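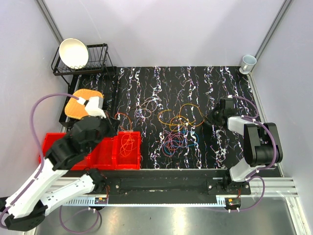 Figure 11. Both arms over the table during a cable-sorting setup, with the red bins on the left.

Setting up your first sorting job

You've got the Altari bench kit bolted down and powered, so now comes the fun part! Cable sorting is our favorite first job for two arms. Cables bend, tangle and never lie the same way twice, and you'll learn more about your grippers in one afternoon than in a week of stacking blocks.

Before you start

Finish the rail and mount checks in section 2. Have the Stivex software open with both arms showing green. Keep your hands outside the enclosure whenever the motors are on.

Steps

1. Set the bins in a row along the front of the table, on the left. Press down on each one to check that it sits flat.

2. Spread your cables loosely across the middle. Mix colors and thicknesses if you can. A few overlaps are great, but leave tight knots for later.

3. Move any dishes or racks from other jobs toward the back or sides. They can stay in the enclosure as long as you add them to the keep-out map.

4. Guide each arm by hand through its full reach, with the motors off. Watch the cable hose as you go. It should loop freely beside the joints and never pull straight.

5. Turn the motors on and choose Sort > New Job. Enter 3000 for the grip limit. You can raise it once you've seen a few clean picks.

6. Teach the pick height. Lower one gripper until the fingertips are just above the tabletop, press Save, then repeat with the other arm.

7. Press Run and enjoy the show.

CAUTION: Both arms can reach the center of the table. Leave Shared Zone switched on for every two-arm job.

Note: If a run stops with code 1322, the gripper closed on nothing. Teach the pick height again and restart from step 7.

Note: Shiny surfaces near the rail can confuse color matching. Dim the room lights a little and try again.

Adel Helmy on our support team keeps a growing set of sorting recipes in the Foley library, and the May update added one for thin looped cables. Load it from Sort > Recipes.

Next: Saving and sharing a job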